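Speaker notes: Equipment planning for the coming budget year
Presenter: Alfredo Dizon, Aquino Center
28 Dec 2023

Opening. Thank the department heads for submitting their requests on time. State that the talk covers the tabletop arm stations only. The Julier building is handled under a separate budget.

Slide 2. The current request is for 8 stations. Funding is confirmed for the first phase, and the remainder depends on the February review. Please do not present the full number to outside partners as approved.

Slide 3. Two suppliers have replied. Neveo quotes delivery in 60 days and includes installation. Sastora quotes a lower price per arm but bills separately for cables, spare connectors and on-site training. Pause for questions on service terms.

Slide 4. Items that were missed in last year's plan:
Tables with mounting holes already drilled
Spare cables and connectors
Small appliances, dishes and toy food for the kitchen tasks
Storage for all of the above

Each station has been given $400 for props. Departments that wish to exceed this amount should submit a written request before the February review.

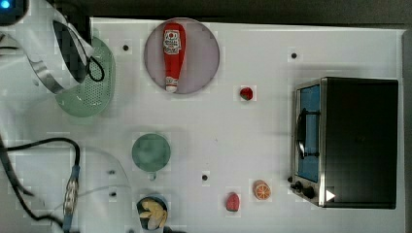
Slide 5. Full-size appliances are not covered by the props line. A toaster oven takes up a large share of the work surface, and table size should be settled before any order is placed. Cable routing should be reviewed at the same stage, with enough slack for the arm to travel over the whole table.

Slide 6. Next steps. Written comments are due within 21 days. Purchasing will then issue a single order for the first phase. Refer questions on warranty terms to the purchasing office.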